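Why Does a Biscuit Go Soft and Bread Go Hard?
Written by Chiến Thái for the young readers of Pollance Library

Leave a biscuit and a slice of bread on a plate, and go to bed. In the morning the biscuit bends a little and the bread is hard. We say that both of them are stale, but two different things have happened to them. To understand it, we must look for something we can't see in the air.

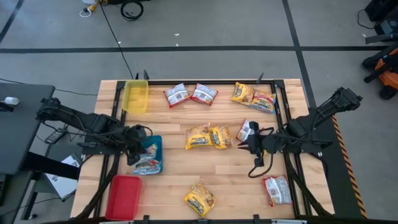
Last changed: June

The water in the air

Air always has some water in it. It is not drops, like rain. It is a gas, and we call it water vapour. When you breathe on a cold window, the vapour in your breath turns back into very small drops, and the glass becomes cloudy.

A biscuit comes out of the oven with very little water left inside. It is so dry that it takes water from the air around it. After some hours the outside is not crisp any more, and later the middle becomes soft too. Crisps and crackers do the same.

Bread is the opposite. It has much more water than a biscuit, so in a dry room it gives water away.

What happens inside bread

Losing water is only one half of the story. Bread can become hard even in a closed bag. Flour is full of starch, and starch is made of very tiny grains. In the oven they drink water and swell, and this makes the bread soft. When the bread cools down, the starch slowly goes back into a tighter order, and the crumb feels firm.

This goes faster in a fridge than in a cupboard. My grandmother Quách never put bread in the fridge, although she had not read any book about starch. If you warm an old slice in the toaster, it becomes softer inside for a short time. Eat it before it cools!
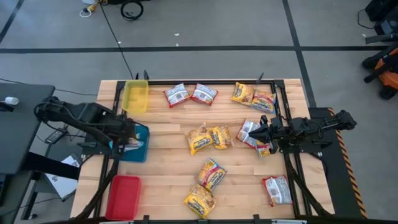 How a packet helps

Many snack packets are made of thin layers. One layer carries the printing, and another keeps out the water vapour. The packet is closed with heat, so the edges melt together. When you open it, the air of your kitchen goes in, and the biscuits begin to get soft.

Some packets are filled with nitrogen before they are closed. Nitrogen is a gas that is already in the air we breathe. It keeps oxygen away, because oxygen gives an old and bitter taste to the oil in crisps. 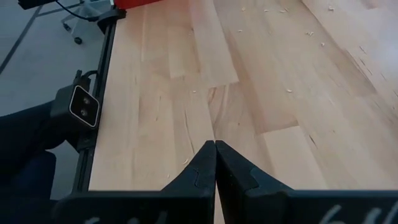

Packets on a mountain

The village of Zundard is 2760 metres above the sea. If you carry a closed bag of crisps up there, it becomes round like a small pillow. The air outside presses less on the bag, and the gas inside pushes it out. Go down to the valley and it is flat again.

Try it at home

You need 5 plain biscuits, a plate and a tin with a good lid. Put two biscuits on the plate and three in the tin. Wait until the next day, then break one from each place and listen to the sound.

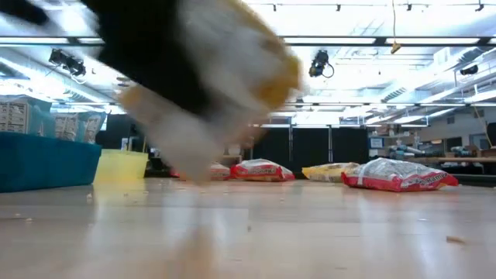 You can also ask an adult to put the soft biscuits in the oven at 100 degrees for a few minutes. Some of the water leaves them again. Let them cool before you test, as a warm biscuit often feels softer than it will be later.

In our town museum there is a ship's biscuit from 1811. It was baked very dry, for sailors, and it has been kept in a glass case. You are not allowed to taste it. I have asked.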